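Prenholm Watershed Groundwater Monitoring: Interim Progress Report
Prepared for the Mandlow Fund by Jana Kasten, July 2024
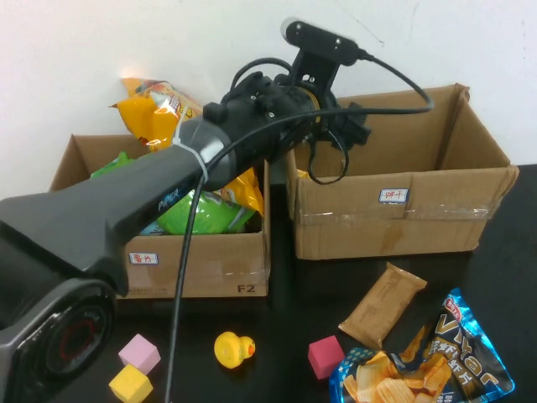

The reporting period covers the second half of the first grant year. Work continued on the three tasks in the approved plan: well inventory, water level measurement, and nitrate sampling. Spending is in line with the revised budget submitted in December.

Task 1. Well inventory
The inventory now lists 132 private and municipal wells in the Prenholm watershed. Owners of 91 wells have signed access agreements. Most of the wells without agreements are in the Cutard subbasin, where several parcels changed hands and the county ownership records are out of date. A second mailing has gone to those addresses. Construction logs are missing for many of the older wells, so screen depth is entered as unknown in the database.

Task 2. Water levels
Pressure loggers are installed in 51 wells and record hourly. Manual tape readings are taken at each download to correct for drift. Two loggers in the Gavalas Road cluster returned incomplete records and were replaced under warranty. The gaps have been left blank in the data set and will not be interpolated. Spring levels in the shallow aquifer were higher than those of the previous year. Levels in the deep aquifer changed little.

Task 3. Nitrate sampling
One full sampling round was completed. Samples were filtered in the field, chilled, and delivered to the contract laboratory within the holding time. Field blanks were clean. One duplicate pair fell outside the acceptance limit, and that well will be resampled. Nitrate was highest in shallow wells downgradient of row crops, consistent with the earlier county survey.

Changes to the plan
The pumping test at the Cutard municipal well is postponed until the town completes repairs to its standby pump. No additional funds are requested. The unspent test allowance, and its 100 hours of field labor, will carry over to the next period.

Next period
Second sampling round
Survey of measuring point elevations at all logger wells
Draft water table map for review by the Fund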